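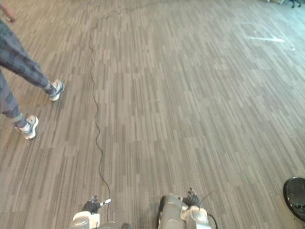 Session log, January, 9:40 start

Pillow pickup set for the Cisten model, living room corner. Task string is "put the white pillow on the sofa." Target is 111 episodes by the end of the month. We had 24 on disk before this session and added 16.

Kept the teal pillow at the left end of the sofa for every take. The white one gets moved between takes. Head camera exposure is locked now, which fixes the flicker we had in the Grisulix recordings.

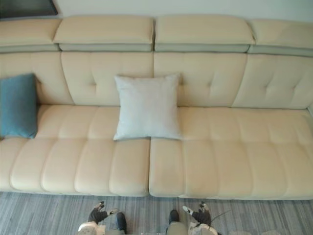 Do failed grasps stay in the set?
They stay if the operator recovers within the same episode. If the take has to be stopped by hand, it goes in the reject folder with a one-line note.

Rejected 2 takes. One lost the left hand stream partway through, the other was started before the operator was ready. Neither is in the 16.

Floor starts are slower than I planned for. With the pillow right up against the sofa base there isn't much room to get fingers behind it, so the operators come in from the sides. Fine for now — but I want more starts with the pillow farther out, or the model will only learn the one approach.
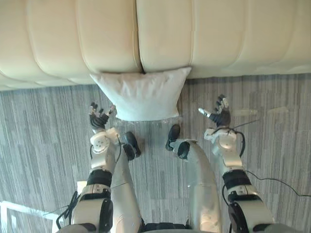 To do before next session

Write the start positions on a sheet and follow it in order.
Trim idle time at the front of each episode.
Copy everything to Pemby and check the file sizes.
Ask Dreßler about spare fingertip pads.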